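Keeping an Acoustic Guitar Healthy Through Dry Months

Once the heating goes on, the wood in a guitar starts to shrink. Most of the trouble can be headed off at home with things you already own.
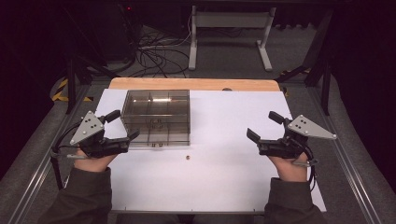
Muthoni Langat writes that her fret ends get sharp every February, and asks whether that means the guitar needs new frets. It doesn't. The fingerboard has shrunk a little and the metal now sticks out past it. Get the moisture back up first, wait a couple of weeks, and only then think about filing.

Keep the guitar in its case when you aren't playing. A case is a small space and easy to keep damp enough. Put a cut sponge in a soap box with holes in the lid, wring it out well, and set it under the headstock. Check it every 5 days. It should never drip.

Room temperature near 70 degrees is fine. Stay away from radiators, outside walls and car trunks.

Wipe the strings down after playing — an old cotton T-shirt works as well as anything sold for the job. Change all of them if they feel rough or won't hold pitch. Stretch new ones gently at fret 12 and retune, two or three times over.

Leave lemon oil off a maple board with a finish on it. On bare rosewood, a few drops once a year is plenty — wipe off what doesn't soak in.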